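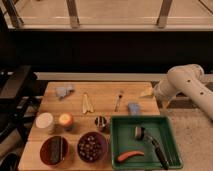 Simão Rebelo writes that his tin of Notosus skinned over within a month of opening and asks whether the stuff is worth the money on a benchtop that gets wiped down twice a day. Skinning first: decant what is left into a smaller jar, filled to the brim, and it keeps. The money takes longer to answer.

Home | Reviews | Finishes | Hand Tools | Contact

Notosus Benchtop Hardwax Oil, one litre
Made by Kostiuk. Bought from Brarnance for $118.

Notosus is a two-wax blend in a drying oil carrier, sold in matt and satin. I tested the satin. Consistency out of the tin is close to thin honey, with a fair amount of settled wax that needs a proper stir with a flat stick. Shaking does not shift it. The smell is moderate and clears overnight with a window open.

Application was by white pad on a laminated timber top sanded to 180 grit. The label asks for two coats. I put on two and then a third on the end grain, which drank the first coat almost immediately. At 23 degrees the surface was touch dry in 8 hours, a little faster than the label claims. Coverage for the first coat came out at roughly two-thirds of the quoted figure.

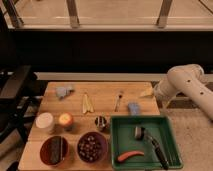
Buffing matters more than the instructions suggest. Excess left past 20 minutes goes tacky and drags, and the only fix is a fresh wet pad over the whole area. Colour shift on pale timber is slight, a warming similar to a wipe of water. Glue lines stayed flat and did not telegraph through the film.
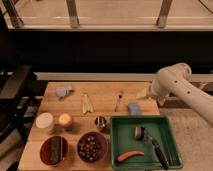
Water resistance is good after a full cure and ordinary before it. Drops left for an hour beaded and wiped away clean. A wet ring left overnight in the first week gave a pale mark, later removed with a dab of oil. Crockery is the usual culprit on a working top - a white cup or a brown bowl put straight down on the wood can hold moisture under its base. Wet items are better off in something with raised sides, like the green tray at the right. Vinegar dulled the sheen slightly. Turmeric stained, as it does on everything.

Against Momix, the finish I normally use, Notosus is harder and slower to repair. Momix needs another coat every few months but goes on in ten minutes and forgives a poor wipe. Notosus has needed no attention since October apart from the strip beside the sink.

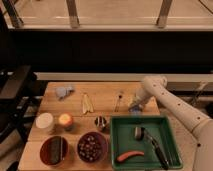
Heat is the weak point. A mug of fresh tea is fine. A saucepan straight off the stove left a dull patch that needed sanding back, and the repair is visible under a low light. Use a trivet.

Oil-soaked pads can self-heat, so lay them flat outdoors to dry before they go in the bin.

Pros: hard film, low colour shift, easy to stir back in if caught early.
Cons: price, optimistic coverage figure, lid that deforms the first time it is levered off.

Recommended for a top in daily use. For a chopping board I would stay with Momix.

This site uses cookies to remember your preferences. Accept | Manage settings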